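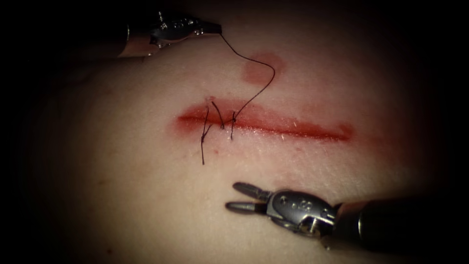
A suturing practice pad with three stitches in place.

Wound care course for community staff to open in Iltstead

Wed 20 January

Holovko Training will open a second teaching site in Iltstead this spring, offering short courses in wound care to community nurses, care home staff and practice assistants. Bookings open today.

The new site takes up the ground floor of the former Givent building on Station Road. It has two teaching rooms, a small library and step-free access from the car park. Holovko has run courses in Barholm for nine years and will continue to do so.

There will be 108 places in the first term, of which 64 are set aside for people working in care homes. Each course lasts two days, with a gap of a week between them so that staff can be released from their rotas more easily. Evening sessions will be added in November if there is enough demand.

The first day covers skin assessment, cleaning, choice of dressing and record keeping. The second looks at wounds that are slow to heal, pressure damage, signs of infection and when to refer a patient on. Stitch and clip removal is taught on the second afternoon. The course does not qualify anyone to close wounds.

Mwanahawa Athumani, head of courses at Holovko, said: "Most of the people who come to us in Barholm travel from the Iltstead side, and some of them set off before six in the morning. We have been looking for rooms there for a long time. The content will be the same in both towns, and so will the tutors.

"We get asked a lot about dressings, and we spend a good part of the first morning on them. People often want to know how long to leave one alone. That is a fair question and the answer depends on the wound, so we work through a number of cases together."

Places cost £600 for a group of four from the same employer. Single places are also available and prices are listed on the booking form. Lunch is included on both days. Anyone who has already booked in Barholm may move to Iltstead without charge, provided they ask at least two weeks before the first day of their course.

An open afternoon will be held at the Iltstead site before the first course starts. Managers who would like to attend should contact the Barholm office.

ENDS

Notes to editors

Holovko Training provides short courses for health and care staff. Mwanahawa Athumani is available for interview by arrangement with the Barholm office.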